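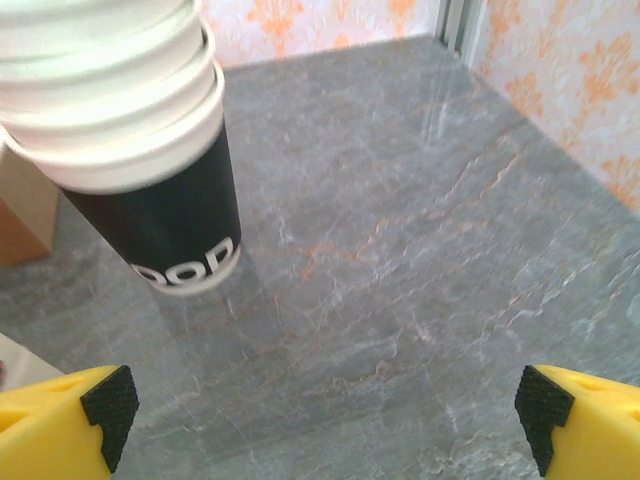
Figure 3. Nested paper cups above the marble-patterned surface; the lowest cup is black with white lettering.

3.2 Tableware and packaging items

Disposable tableware was chosen as the first item group because it is common in the take-out counters and break rooms that the Clondudance study covers. The group holds paper cups, paper bags and lids. All of them were bought in sleeves or bundles from a regular wholesale supplier and used as delivered, with no coating or marking added.

Cups were handled nested in all stacking trials. A nested stack behaves differently from a single cup in two ways. First, the rims overlap and the outer surface becomes stepped, with each rim sitting a little way off the next. Second, the cups can slide against one another along the taper, so the length of the stack is not fixed. We treated a stack as one item as long as its cups stayed nested, and as separate items once any cup came free. Cups with white and black walls were mixed within a stack – the change in color makes the boundary between neighboring cups easier to find when the records are coded by hand. Printed lettering was kept. It wraps around the wall and reads upside down when the base of the cup points the wrong way, so coders were told to use it as a cue to orientation and to ignore the wording.

The full set contains 977 trials, of which 441 involve at least one paper cup. Trials in which a cup was crushed before the start were removed and are not included in either figure.

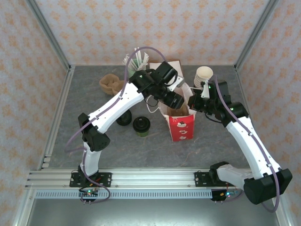

Paper bags make up the second part of the group and were harder to define than the cups. A bag has no single resting shape, and its outline depends on how far it has been opened and on how the folds were pressed in storage. Coders at Gurcombe first used the outer edge of the bag as its boundary, while those at Marwat used the opening, and the two sets of labels did not match. The outer edge was adopted for all later work. Color also affected how long the labeling took: a red bag stands out clearly from mottled gray stone and from the pale beige of a patterned wallpaper, and its edge could be traced in one pass. White and brown bags often needed a second pass.

Lids were coded under the Jondent scheme with one change – a lid pressed onto a cup was counted as part of that cup. Results for lids are reported separately in Section 4.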